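Sarita Kaushik on the routing behind Jitano's live set
23 Oct 2023

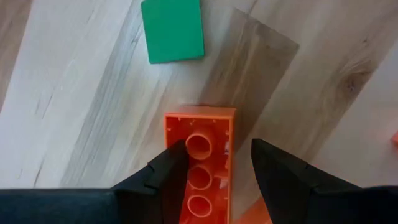
Sarita Kaushik has mixed front of house for the electronic duo Jitano for three tours. The current one, in support of the album "Judcombe," opened in June and plays seated theaters.

The album was tracked with 30 stems per song. Onstage that has been cut to 10 outputs. "Kick, bass and lead vocal stay on their own channels," Kaushik said. "Pads are summed to stereo at the source. I don't need four faders for something I'm going to move together."

Playback runs from two laptops into a Veltell switcher, which changes over when the pilot tone drops out. It has switched twice on this run. Both times the fault was a USB cable.

The smallest room on the schedule holds 2260, and the largest, the Aigner Theater, holds 3593. Kaushik said the balcony at the Aigner was the harder problem. "The delay speakers were hung for speech. We high-passed them and sent vocals and snare only. Bass up there comes from the main system."

Vocals are still fully live, including harmonies. The singer asked for a dry in-ear mix after rehearsals, with reverb added only on two ballads. "She pitches better without it," Kaushik said. "The audience still hears the long plate."

Every show is recorded as a multitrack. Kaushik uses the files for virtual soundcheck the next afternoon and keeps the last five. No live album is planned.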